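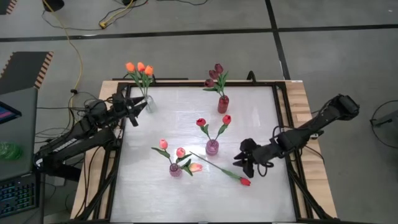 Pakcombe Stroke Support Program Opens Second Walking Group

PAKCOMBE – The Zudari Community Health Center has opened a second weekly walking group for people recovering from a stroke, after the first group filled its places and had to start a waiting list. The new group meets at the Fullow Street entrance to the park at 10:30 a.m. and is free to anyone in the county who has had a stroke, along with one family member or friend.

The walking groups are part of the center's home-after-hospital program, which helps people in the first year after they are discharged. Last year the program's nurses and therapists made 2,387 home visits in Pakcombe and the surrounding towns.

Cosmin Cozma joined the original group in the spring, four months after his stroke. At that time he could walk from his front door to the mailbox with a cane and needed to sit down before going back. He now walks the full lake loop, a distance of 2 miles, and he has been asked to help greet new members when the second group gets going.

"My daughter signed me up and I was not happy with her," Cozma said. "I thought it would be people talking about their illness for an hour. Mostly we talk about food and baseball. The walking gets done while you are talking."

Cozma worked as a school bus mechanic for most of his life and went back part time at the end of the summer. He does paperwork and parts orders in the mornings and goes home at noon. His speech was affected by the stroke and he still sees a speech therapist at the center every other week.

Each group is led by a physical therapist and a rehabilitation aide. Walkers choose from three routes. The shortest is a paved path of 200 yards with a bench at each end, and people can go back and forth as many times as they like. The middle route goes to the boathouse and back. The longest is the lake loop. Canes, walkers and wheelchairs are all fine on the paved path and the boathouse route. The lake loop has a gravel section on the north side with a slight hill, and the therapist will talk with each person before they try it.

Blood pressure is checked before every walk. Anyone with a reading above the limit set by their own doctor is asked to sit out that day and is given a call by a nurse in the afternoon.

Ionuț Văduva, the physical therapist who started the first group, will lead both. He said the idea came from his home visits, where he kept hearing the same thing from people whose regular therapy had ended.

"They had done the hard work in the hospital and in the weeks after," Văduva said. "Then the appointments stopped, and a lot of them stopped moving much. Some were afraid of falling outside. Some had quit driving and didn't have a way to get anywhere. A few told me they hadn't spoken to anyone but their husband or wife all week."

The first group began with five people. It was full by its second month, and the waiting list grew over the summer. Văduva said he did not want to make the group any larger, as the staff need to be able to see everyone on the path. Adding another time was the simpler choice, and it also helps people who have afternoon appointments or who get tired later in the day.

Family members are encouraged to come. They may walk with the group or stay at the park shelter, where a nurse is on hand for the full hour. She can answer questions about medicines, sleep, diet and driving rules, and she can help fill out forms for equipment such as shower chairs and grab bars. Coffee is served at the shelter after the walk.

Cozma's wife usually stays at the shelter. She said she had learned more about his medicines there than she had from the printed sheets they were sent home with, and that she now keeps a single list of them on the refrigerator with the times written in.

The second group is paid for by a grant from the Anghel Family Fund, which supports health projects in rural parts of the county. The grant covers staff time, two blood pressure monitors and rides for up to eight people each week. Rides must be booked by noon on the day before the walk. The van has a lift and can take two wheelchairs.

The groups will keep walking outdoors through October. For the winter months they will move to the indoor track at the Pakcombe Recreation Center, where members will not need to pay the entrance fee. The start time will stay the same. If the weather is bad before the move indoors, the center will call or text everyone on the list by 8 a.m.

People can join at any point after they have been home from the hospital for two weeks. A note from a doctor or nurse practitioner is needed before the first walk. The form is available at the front desk of the Zudari Community Health Center and at most doctors' offices in Pakcombe, and the center can fax it to a doctor on request. New members should wear closed shoes with a back, bring a water bottle, and bring a list of the medicines they take. First-time walkers are asked to arrive 15 minutes early.

The center is also mailing a short booklet on stroke recovery at home to 2,000 households this fall. It includes the warning signs of a stroke, a page for recording blood pressure, and simple seated exercises. Extra copies can be picked up at the center and at the public library. Anyone who notices a drooping face, weakness in one arm or sudden trouble speaking, in themselves or someone else, should call 911 right away.

To join either walking group or book a ride, call the rehabilitation desk at the Zudari Community Health Center or ask at the front desk during opening hours.

About the Zudari Community Health Center

The Zudari Community Health Center provides primary care, rehabilitation, home nursing and health education to people in Pakcombe and nearby towns. Patients are seen regardless of their ability to pay.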